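Ticket: Label printer drops off the network after 20 minutes
Product: Lolterel desktop label printer
Status: Waiting on customer
Opened by: Stokar stores desk

The printer works when first switched on, then goes offline if no job is sent for 20 minutes. Jobs pile up in the queue. Turning it off and on brings it back and all the held labels come out together. It started in May, after the office moved to the new Van Hecke switch.

Tried so far: new network cable, different wall socket, driver removed and put back. No change. The printer on the old switch, same model, is fine. 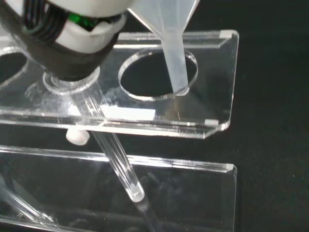
Support reply

Please print the settings page and check the sleep timer. If it reads 20, set it to 0 and save before leaving the menu. Also turn off the energy saving option on port 19 of the switch.

Customer update, 3 pm

Timer was set to 20, now 0. Port 19 changed as well. Printer stayed online over lunch. One batch of Bavari shelf labels still came out twice, but that may be the old queue.

Support reply

Clear the queue, restart the print service and send one test label. Let us know if it prints twice.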